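Category: Course materials / Automation workshop / Unit 4

Looking after the hand-held grippers at the Vilus cell

These notes go with the second practical session in the Homska lab. Please read them before you come, and bring the check sheet for your pair.

1. Before you start

The cell has two grippers, left and right. They are built as mirror copies, so parts from one side do not always fit the other. Spare pads are in the Shehu drawer, marked L and R. Check the number on the bag: 63 is the left pad set, 176 is the right pad set. Do not mix them.

2. Checking the pads

The pads wear first. Close the jaws slowly and look at the gap between them. The two faces should meet along the whole height. If the lower edge of a pad has become ragged, write it on the sheet, and change the pad when the loose part is longer than 13 mm. Then look at the four joints of the linkage. Each one has a brass eyelet, and it must sit flat in its black boss.

After this, test the grip on the steel bracket with the round hole. Take it by the rim, never by the rubber ring. The bracket and the clear ridged tray stay on the white board during the test.
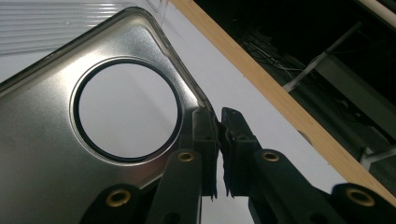
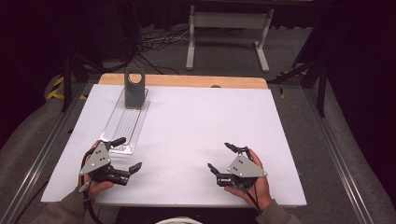
Fig. 4.1. Grippers at the white board, with the metal bracket and the clear tray. First picture: pad against the rim of the bracket. Second picture: both grippers held at the front of the board.

3. Cables

Each gripper has a black cable that goes down past the hand. Leave enough slack that you can turn your wrist -- a tight cable pulls on the connector and the signal is lost. In April we replaced two connectors for this reason.

4. Closing the session

Open and close each gripper 20 times without load. Listen for clicking in the joints. Tighten the screws of the top plate by hand only, then return the Trudska key to its hook and sign the sheet.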